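Kusora teaches two-armed robots to admit they are stuck, and gets more done as a result

BRIKSTEAD - The robotics group at Vunness today released the results of Kusora, a training method that lets a pair of robot arms stop in the middle of a task, back up a step and try again. Most people learn this in a kitchen by the age of six. Robots have taken a little longer.

Kusora was trained on 2,000 recorded demonstrations of tabletop kitchen work, a good share of it done with toy food, which is cheap, hard to bruise and never goes off over a long weekend. Human operators guided both arms through each task.

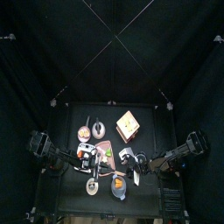 The usual practice in the field is to throw away the recordings in which somebody fumbles. Vunness kept them. Of the full set, 577 contain a mistake followed by a recovery, and the method gives those moments extra weight during training. The operators, who had been apologizing for them since July, were pleased to hear it.

In testing, the arms attempted 844 tasks on objects and layouts left out of the training set. Kusora gave up on 51 of them. An earlier Vunness system, Inthanon, did not give up on any, as it had no means of noticing that anything was wrong. It would carry on slicing with great confidence after dropping the knife.
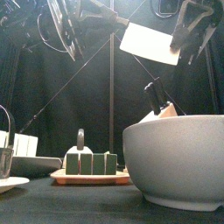
Work that needs both arms on the same object remains the hardest part. When one gripper shifts its hold, the other has to find out quickly and respond - a skill familiar to anyone who has helped a relative move a couch. Kusora handles this by having each arm predict what the other will do next, and slowing both down when the predictions disagree.

The method runs on standard arms with ordinary color cameras, including small ones at the wrists. It is still slower than a person, and Vunness does not recommend inviting it to dinner.
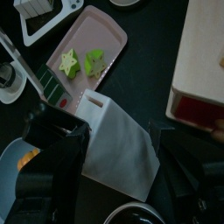 BRIKSTEAD, 2025-12-26

The Kusora paper, training code and full set of demonstrations, fumbles included, are available to research groups on request from the Vunness press office. A version for mobile robots is in preparation.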